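About Levau

Levau is a small research group that teaches robot arms to handle clothes. We began in January with one arm, a borrowed bench and a grant application that used the word "transformative" twice. Fletcher Rewi wrote it and has since apologised.

Our method is called Tesix. Most folding systems try to work out the shape of the whole garment before they touch it, which is a fine ambition if your garment is a tea towel. Tesix looks for an edge it can trust, takes hold, moves a little and looks again. The planning horizon is 2 moves. Anything longer was fiction, and the arm seemed to know it.

We trained on 907 grasps, each one labelled by hand, mostly by Vilém Vlček, who now has opinions about hems. On our bench test of 50 garments, none of them seen in training, Tesix got a usable first grip on 49. The holdout was a satin dressing gown. We have run it again several times in different moods and would rather talk about the 49.

A usable grip is some distance from a folded shirt, and we try to say so before visitors do. Folding results are in the second report, along with the failures, which take up more pages. The partner lab at Prastesholm repeats our trials on its own arm and writes to us when the numbers disagree. Their emails are short.

The name on our door is still Cavalcanti, after the previous tenant. Couriers have learned to cope.

We take on one or two students a year. You'll need some programming, a tolerance for lint and a willingness to argue about what counts as a sleeve.

Cuffs are where Tesix earns its keep. A sleeve is a shapeless thing to a depth sensor, and black fabric is worse, but ribbing holds its form and gives the fingers a narrow end to close on. White stripes on a black cuff, pinched between the fingers, are a kindness to everyone reviewing the footage. Busy floral prints underneath are less of one, with all those stems and little red flowers for the edge finder to get excited about, so we train on them too. 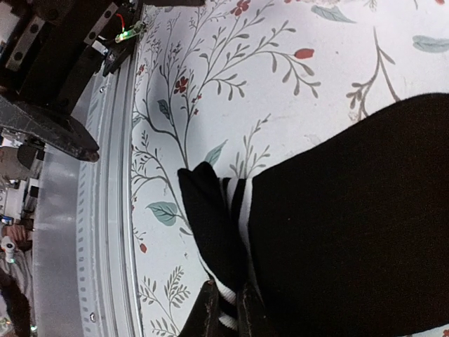 Contact Levau | © 2019 Levau | Back to top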